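El polvo de la casa de Gurnia

Yo a la casa de Gurnia fui a vender, que conste. Había pedido dos días en el trabajo, me había metido en el autobús de línea con una mochila y un bocadillo de tortilla, y llevaba la firme intención de no encariñarme con nada. Con nada de nada. Ni con una taza.

La casa era de mi tía abuela, una mujer que en vida me escribió una sola postal (desde Dretis, con un faro y la frase «aquí llueve más») y que luego, mira tú, me dejó el piso de arriba, el de abajo y el gallinero. El notario me entregó las llaves en un sobre marrón. Pesaban como si fueran de una iglesia.

Llegué un martes a las cuatro de la tarde, con un calor de justicia, y lo primero que me recibió fue el polvo. Yo no sabía que el polvo podía tener carácter. El de mi piso es un polvo sin ambición, se queda en las esquinas y ahí hace su vida. El de Gurnia estaba instalado. Ocupaba las sillas. Te miraba entrar.

Así que me fui a la tienda del pueblo, la Premel, que vende de todo menos lo que buscas, y salí con jabón, trapos, una bolsa de naranjas y un plumero turquesa que parecía un animal de feria. La dependienta me lo envolvió en papel, como un ramo —¡un plumero!— y me preguntó si yo era «la de la casa». Le dije que sí, pero por poco tiempo. Ella me cobró y no dijo nada, que en los pueblos es una manera de contestar.

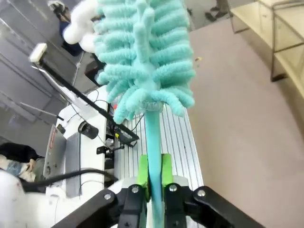
El plumero turquesa.

Empecé por arriba, por lo de que el polvo cae. Me até un pañuelo a la cabeza, puse la radio de la cocina (solo cogía una emisora de Dretis, con partes de mareas) y me puse a cantar encima de las mareas. En dos horas había hecho el pasillo y medio dormitorio, y había estornudado tanto que el perro del vecino me respondía.

Y entonces llegué al aparador. Detrás de la sopera, entre la madera y la pared, había un cuaderno de tapas negras. En la primera hoja, con letra de colegio de monjas: «Visitas». Nada más. Debajo venían los apuntes, uno por línea, todos numerados. El último era el 433.

Me senté en el suelo a leer. Eran fantasmas. O sea, lo que mi tía abuela llamaba visitas eran fantasmas, pero contados con la misma emoción con la que yo apunto la compra. «Señor mojado, pregunta por la barca. Le digo que no está. Se va contento.» «Dos niñas. Quieren pan. No pueden comerlo, pero lo huelen.» «Otra vez el de Nedeljković. Muy pesado.»

Nedeljković, lo averigüé después, era el nombre de la fonda que hubo abajo, junto al cruce, antes de que desviaran la carretera. De allí le venía la mitad de la clientela, por lo visto. Gente que había llegado a dormir una noche y se había quedado sin fonda y sin noche, las dos cosas, y subía la cuesta a ver si en la casa había luz.

El apunte que me dejó tiesa fue el 205. Decía: «Chica con pañuelo en la cabeza. Estornuda mucho. No me ve. Limpia como si tuviera prisa. Le he dejado café».

Lo leí otra vez. Me toqué el pañuelo. La radio seguía con las mareas, tan tranquila, y de la cocina —de una cocina donde yo no había encendido ni una cerilla— venía un olor a café recién hecho que se me metió hasta las rodillas.

A ver, yo tenía varias opciones sensatas. Había un autobús a las siete. Tenía el móvil con batería. Podía cerrar con aquellas llaves de iglesia y llamar al de la inmobiliaria desde la parada. Lo que hice fue seguir limpiando, porque una se agarra a lo que tiene en la mano.

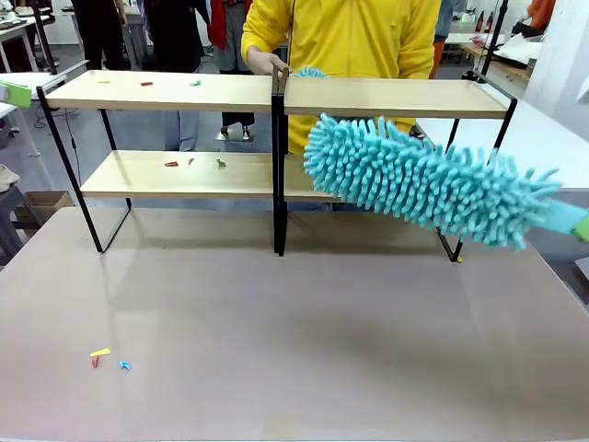

Limpié el aparador entero, pero más despacio. Me había picado lo de la prisa, para qué mentir. Saqué las copas, las devolví a su sitio, le pedí perdón a la sopera. Cuando ya no se me ocurría qué más repasar, entré en la cocina. La taza estaba en la mesa, con su platillo, y la cucharilla puesta del lado izquierdo. Soy zurda. Eso no lo sabe casi nadie de la familia.

Me lo tomé, claro. Estaba fortísimo.

Luego busqué un lápiz por los cajones, abrí el cuaderno y me quedé un rato mirando la línea en blanco, sin saber cómo se empieza una cosa así. Al final escribí el número siguiente y puse: «Señora mayor. No la veo. Buen café, le falta azúcar».

El autobús de las siete lo oí pasar desde la ventana. Por la mañana había un azucarero junto a la taza, y en el cuaderno, debajo de lo mío, una sola palabra, con letra de monjas: «Quejica».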